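Home | Lists | Archive | Search | Log in

[lusa-users] Re: grasp planner keeps picking the plate

Posted 2 Mar 2021
Filed under: Perception, Grasping

On the list, Wynne user wrote:

> We moved to the new Lusa release and now the segmenter merges soft toys
> with whatever they're lying on. The planner gets one big blob and goes
> for the plate rim. Depth cutoff is at 30 mm. Anyone else seeing this?

Yep, same thing on our bench at Ostberg! I lost most of a week to it before I looked at the cutoff. 30 is way too high for anything squashy. A plush that's lying down barely sticks up past the rim, so the two get glued together and you get one happy blob with one terrible grasp on it.

I dropped ours to 3 mm and turned the color term up (it's off by default now, no idea why). That gave me a lot of speckle on a glossy table - reflections, mostly - so I also throw away any cluster under 2000 points. Plush and plate come out as separate objects now, even with the toy hanging off the side.

One more thing to check. If you run two arms, mask both grippers before you segment, even if only one is moving. The Harkon driver publishes the masks late, so I hold each cloud back 50 ms and match on the timestamp. Ugly, but it works for us. I'd love a proper fix by April if somebody on the driver side is reading this.

Can you post your config? I'm curious whether your color term is off too.

Related threads:
- Cloud timestamps and the Harkon driver
- Tuning the Lusa segmenter for shiny tables
- Planner ignores second arm mask
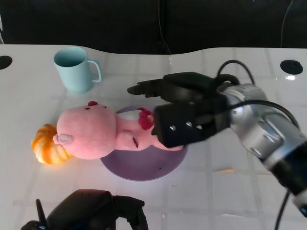 Plush pig on the purple plate, one of our test layouts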